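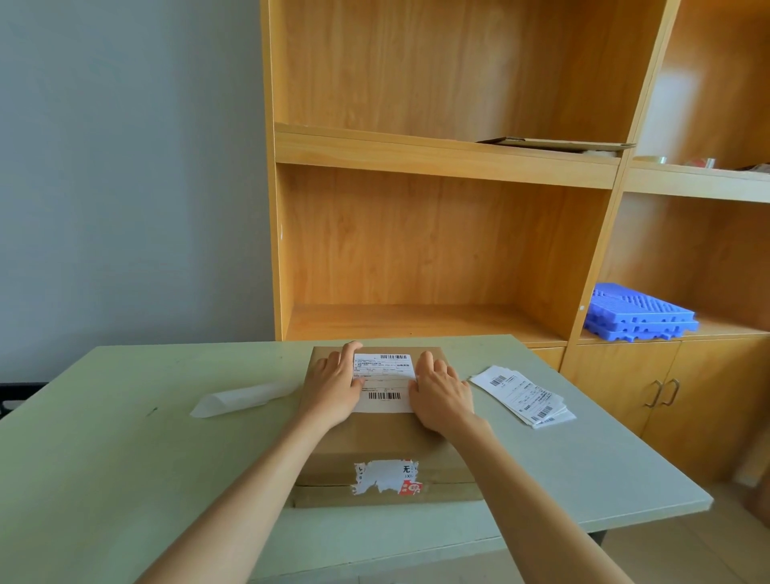
Labeling station, top label on the carton with both hands at its edges.

Ticket: Label task, scanner rejects and bad episodes
Project: Kultley student project, box labeling
Opened: 2018-01-24
Status: open, waiting on retest

Problem
We are teaching the arm to put a shipping label on a carton from recordings of people doing it by hand. Out of the last 44 episodes, 12 were thrown out by the Drillby checker. The message is always the same: "end of task not found."

Checked so far
1. Clock sync between camera and logger. Fine, drift under 32 ms.
2. Disk space. Fine.
3. Restarted Drillby with the default config. Same 12 rejected.
4. Played back the rejects one at a time. In most of them the hands never leave the label before recording stops, so the checker has no end point to find.
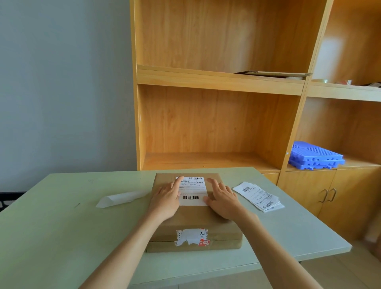

Hands on the label, fingers of the right hand spread along its edge.

Cause
Two things, I think. The smoothing step has no set length, and people do it differently. Also the Nukon script stops recording 500 ms after the last key press — too soon if you are still pressing the label down.

Changes made
Stop delay is now a setting in the Nukon script. Instructions now say press the label, smooth it once, lift both hands clear of the box, then end the episode. Spare labels stay on the right side of the table.

Still to do
Record a new batch with the longer delay and run it through the checker. Old rejects stay in the Ferri folder, please don't delete them. If the same error comes back, add the episode number here and leave the ticket open.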